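Irwood Robotics Club Handbook
Section 4: Setting Up the Sorting Table

By Margaux Delaunay, February
Reading time: 2 minutes 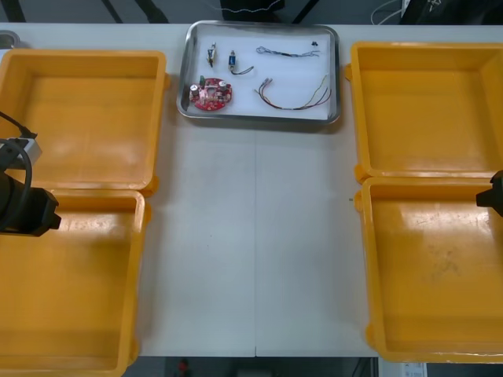
Sorting table with four yellow trays, the lined parts tray between the upper pair, and both arms at the sides.

Welcome back! If you've come straight from Section 3, your arms are bolted down and you're probably itching to see them move. Please give the table a few minutes first (I know, I know). A tidy table saves you a whole evening of puzzling over missed picks, and I've had enough of those evenings for all of us.

1. Wipe the white tabletop and let it dry. The center needs to stay clear while the arms are running, so coffee cups and notebooks go on the shelf.

2. Set out the four yellow trays in two pairs, one pair along each side. Push the trays in each pair together end to end, and leave the wide strip of table open down the middle. All four start empty.

3. Put the steel tray at the top, centered between the two upper yellow trays. Lay a fresh sheet of white paper in it. Change the paper at the start of every session, even if the old one looks fine to you.

4. Lay out the parts on the paper with a bit of space between them. We use the round red circuit board, the blue and silver cylindrical part, the thin gray and dark wire bundle, and the multicolored harness, plus the little odds and ends. Give the harness plenty of room to spread, and don't let its strands lie across the board.

5. Check the cables on both arms. Each should hang in an easy loop with enough slack for the arm to reach both trays on its side.

6. Open the Hano program on the club laptop and load layout 338. If you're with the junior group, load 282 instead, which runs the same job at a gentler speed.

7. Ask your partner to say "clear" out loud, then press Start.

CAUTION: Keep hands, sleeves and long hair away from the table once the program is running. If a part drops, press Stop and wait for both arms to settle before you reach in.

NOTE: The overhead lights put a bright patch on the yellow tray floors. Daithí Ó Riain spent most of a session chasing a "part" that was only glare! If the program reports something in a tray you know is empty, tilt the nearest lamp a little and run the check again.

Minttu Väisänen keeps the spare harnesses in the drawer marked Salazar, so ask her before you open a new packet.

Related sections
Section 2: Unpacking and Checking the Arms
Section 3: Bolting Down and Cabling
Section 5: Your First Sorting Run
Getting Ready for the Climholm Meet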